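Monday, February. Big room, Stevovel side

Spent most of the day on the white table. The Bostum order came in before lunch, so the sponges could finally be sorted out and the supplies shelf brought up to date.

## Stock

- Sponges, yellow, round and rectangular. 32 in the delivery, matches the slip. Still in their clear plastic bags. Leave the bags on until one is needed, they pick up lint on the shelf.
- White rolls: 4 left. Reorder from Thoroddsen at 3, they are slow.
- Surface spray: one full, one almost empty. Finish the old one first.
- Order total was 455 with shipping. Slip is in the Mandodia folder, not the general one. I put the last slip in the wrong place and it took a while to find.

## Table and room

1. Cleared the tabletop down to the plant and the small stuff at the far end. Wiped with plain water, then dried. Spray leaves streaks on this surface under the LED strips, very obvious from the chairs.
2. Pulled the gray chairs back from the edge so people can stand. Armrests were rubbing on the underside, someone should lower them a notch.
3. Sponges and roll handled in the room, people standing. Round sponge on the table, rectangular one picked up in its wrapping.

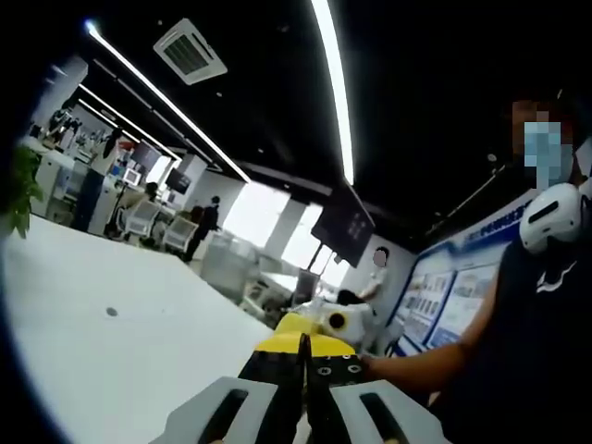
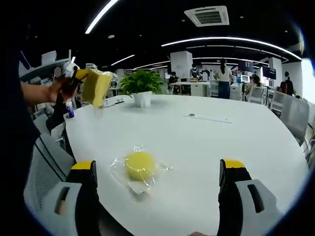

4. Checked the cable port in the tabletop. Crumbs again. Took the ring out, vacuumed, put it back. It sits a little proud now and will catch a sleeve.
5. Dusted the top of the display board, blue header first. Did not touch the panels. One corner is lifting and needs a dab of glue.

## Left over

The bags slide on the clean table more than I expected. Try the rubber mat from the Mandodia bench before ordering anything new.

Plant needs water, soil dry two knuckles down. Ceiling vent rattles on the high setting, fine on low. Logged it with the building again, no ticket number yet.

Shelf labels still to print. Round and rectangular should have separate bins.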